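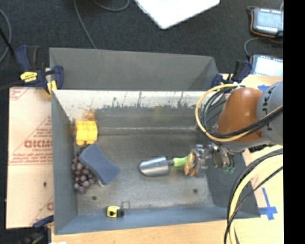 Flomik: clutter picking gallery

Flomik is the picking stack maintained by the Fangate manipulation group. It takes a calibrated overhead view, proposes grasps, ranks them and hands a collision-checked path to the arm controller. The notes on this page cover release 11, tested at the Prustlow bench. Configuration files are in the Belhaj repository, under the same release tag.

Bin, mixed items
The scoop is the awkward one in this set. Its blade is polished and throws streaky highlights, so depth returns on the metal are poor and the segmenter tends to split blade and handle into two objects. Release 11 merges neighbouring segments when their long axes agree to within 5 degrees. Grasp candidates are then scored over the merged shape, with a penalty on low-confidence depth. That favours the lime-green handle, where the gripper is.

Sponge over grapes
The sponge leans across the grapes, and the two are treated as a stack. The planner keeps a support graph and will not propose the lower item while anything rests on it. Houda Ezzat rewrote the graph update in February; it now runs once per pick instead of once per camera tick.

Walls and corners
The yellow block and the tape measure both sit close to the sides of the bin. Wall clearance is checked against a fitted bin model, not the raw point cloud. Bare metal with stains and chipped paint gives a noisy cloud, and the old check rejected good grasps near the back wall. The two dark holes in the floor are masked by hand in the bin file. Automatic masking is on the list.

Cables
The cable loop beside the wrist is modelled as a chain of capsules. Mostafa Benmoussa tuned the radii. Planning time with the chain enabled is 178 ms, against 82 ms without it. We leave it on.

Known issues
The merge step can join two separate items lying end to end. Set merge_axis to off for bins of pens, cutlery or similar. Clamps must be added to the collision model manually after the bin is moved.

Page maintained by Abdelghani Filali. Last updated February 17, 2026.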